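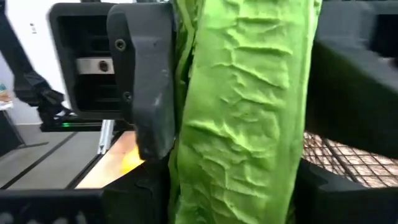 Nurano two-arm tabletop kit, reviewed after a winter in a shared workshop

I should say first that I voted against buying this. Our group had 3,000 euros left in the tool fund and I wanted a decent bandsaw. Thodoris Galanis wanted robot arms. The arms won, and I was handed the job of building them up and writing the review, presumably so that I would stop moaning.

What you get is a pair of black arms with two-fingered grippers, plus a box of fixings. What you don't get is anything to bolt them to. We built a rectangle of black aluminium extrusion from Bondeck, with angled brackets in the corners, and put it on a butcher-block top. That added 686 euros, and the Nurano site is very quiet on the matter. Budget for it.

Assembly took me two evenings. The printed guide is poor: the drawings are small and the left and right arms are shown the same way round, so I put one base on backwards. Screws are decent quality. The cables are not tidy, and however I bundle them the left arm still trails a few down to the floor.

Now the claim on the box, "gentle enough for the kitchen". We have been testing with toy produce and a wire basket, which suits me fine, as I wouldn't trust it near a real peach. The fingers hold soft, creased things better than I expected. Smooth round things are another story. Eftychia Konstantinidis logged 100 tries with the toy fruit and got 93 clean pick-ups, and most of the misses were round.

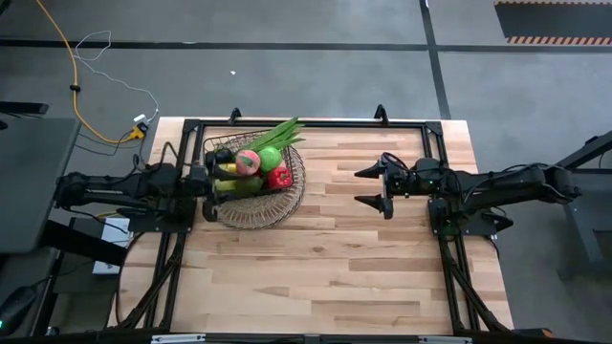

Left gripper on the basket rim, right one open over the table.

Holding the basket with one arm while the other does the picking is the best use we have found. It needs patience. The two arms share a work area and the software will happily send both to the same spot if you let it. There is a stop function – learn where it is before you learn anything else.

Support is slow. I wrote in September about a noisy joint and got a link to the guide I already had.

Would I buy it? For teaching, perhaps, if someone else is paying for the frame. For saving work at home, no. I can fill a fruit bowl in ten seconds. Three stars, and I still want the bandsaw.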